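Sorting a drawer of loose cards and dividers – how do you do it?

Vurnari Forum > Home and Storage > Paper and Small Items

maiara_g
I took over my uncle's index cards in October. There are 603 of them plus a stack of blank dividers, all mixed together in one Clemberg drawer. Some are scuffed, some look new. Do you sort by condition first or by subject first?

cleiton.d
Subject first. Condition doesn't matter until you know what you want to keep. I did 208 recipe cards in one evening that way.

sturnus_five
Disagree. If you sort by subject first you handle the bad ones twice. Pull anything bent or cracked at the start and put it in its own box.

cleiton.d
You handle everything twice anyway. And a bent card can be the only copy of something.

maiara_g
Nothing is the only copy, he typed most of it up. Anderson wants to throw out the dividers and buy new ones. I'd like to keep them if they still stand up in the drawer.

rsales
Keep them. New dividers for a drawer that size cost more than you'd think, and the Nikolaidis ones are a little too tall for a Clemberg. Mine rub on the drawer above.

sturnus_five
Mine don't rub. You may have the older rails.

rsales
Could be. It was my mother's cabinet.

josue_amaral
I work in an office archive, 4000 cards at last count, and I check dividers one at a time. Hold it up by the top edge and let it hang. If the sides are straight and the corners are square, it goes back in.

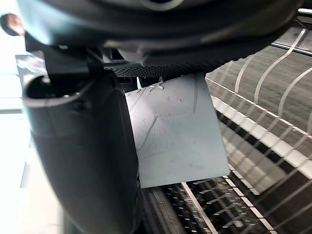 Scratches and faded marks I ignore. A soft corner is different, it catches on the card behind it and you end up with a jam at the back of the drawer. I allow 5 spares per drawer and recycle the rest.

cleiton.d
Five is low for a drawer with 603 cards.

josue_amaral
It's what fits. Use more if you have the room.

maiara_g
Thanks. I'll do the dividers tonight and then start on the cards by subject. Does pencil come off the plastic ones?

rsales
Regular eraser, then a dry cloth.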